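Reveo open day, Prirnholm, 19 September 2026

Notes typed on the train back, tidied a bit. Went for the packing side mainly. We send out 3100 parcels a year from Drakevik, most of them breakables, so paper matters to us more than it should.

Got there late. Bus from the station goes the long way round and the stop is on the wrong side of the dual carriageway. Badge, coffee, leaflet, straight in. Missed the welcome talk – no great loss judging by the slides, which they hand out anyway.

## Ground floor – paper in, paper out

Offcuts and misprints come in by the cage. Anything shiny or plasticky goes one way, plain stock the other. Very loud. Couldn't hear half of what the guide said and gave up taking notes. What I did get: white and coloured are kept mixed for fill, only separated if a customer pays for it. We have been paying for it. Need to check the invoice, product code 2052, I think that's the all-white.

Samples on a trestle by the door, help yourself. Took a handful of each. The thin one scrunches nicely, but goes flat if you lean on it. The heavier one holds its shape and squeaks. Wouldn't want to do a whole shift with the squeaky one.

## Upstairs – the small room

Much quieter. Grey carpet, pale table top, clear bins so you can see how the paper is sitting. Everyone crowded round too close and had to be shuffled back. I'd been hoping for a proper bench with rolls and cutters but no, it's all hand fill up here, loose pieces, no machine-crimped stuff.

First thing they talked about was the surface. Keep it plain and pale, nothing printed on it, no cutting grid. Scraps show up straight away and so does anything see-through. We've got a dark green mat on ours at home and we lose things on it every single week, so fair point. Noted.
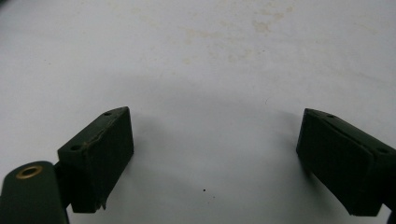 A woman at the back wasn't having it – white tops are murder under strip lights, she said, and her lot had gone back to brown card taped down after a fortnight of headaches. Guide said matt covering, not gloss, and turn one row of lights off. She said she'd tried matt. They agreed to differ. I'm with the guide, just about, but would want to see it at four on a winter afternoon before buying anything.

Then fill. Loose crumple, not folded, and don't be mean with the bottom layer. Clear bin on the table with white and yellow in together, the paper only in the lower part of it, so plenty of height left over. Small clear glass stood next to it. I very nearly didn't see the glass at all, which rather proved the point about keeping the top plain, and it would've been worse on our mat.
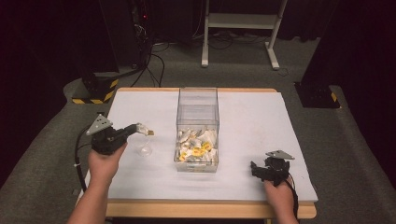

Their rule for glassware is base layer, item, sides, then top, and the sides are where people skimp. Agreed, that's where ours go wrong. Stems especially. Of the breakages we had reported back since March, 66 were stemware, and I'd bet most of those had a good thick top and bottom and next to nothing round the middle.

Yellow pieces: I asked if they do anything. They don't. It's just what came in. But on the bottom of a clear bin the odd bright piece does help you judge how deep the white goes, all-white turns into one big cloud. Might stop being fussy about mixed stock. Cheaper too (see above re invoice).

Also asked about labels and bits of tag left among the paper. Answer a bit vague. They try to pull them out, some get thorugh. For customers opening a present I'd mind. For trade, no.

The big clear box was the one I liked best. Open top, thin see-through walls, long enough that you could lay a vase down in it. Big creased sheet at one side, coming up nearly to the rim, and a small yellow-and-red label in among the white lower down. You can check the whole fill from the outside without poking about in it. For training Saturday staff it'd be brilliant. Not cheap I expect, nobody had a price and the leaflet doesn't list it.
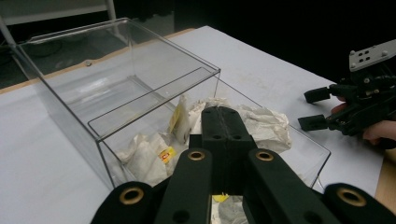 ## Buzatu stand

In the corridor next to the toilets, poor things. Tape and cartons. Paper tape samples decent, tears clean, smells of glue. Cartons double wall, a touch big for our mugs. They'll do a smaller size if you take 4 pallets, and we've nowhere to put 4 pallets. Took the card.

## To do

- dig out invoice, query 2052, ask for mixed instead
- get rid of the green mat, try somthing pale and matt
- find price for a long clear box, or any see-through tub of that sort of shape
- show everyone the sides thing with a stemmed glass, before the Christmas rush
- send Buzatu the mug measurements

Lunch was soup. Next one's in spring, would go again but get the earlier train.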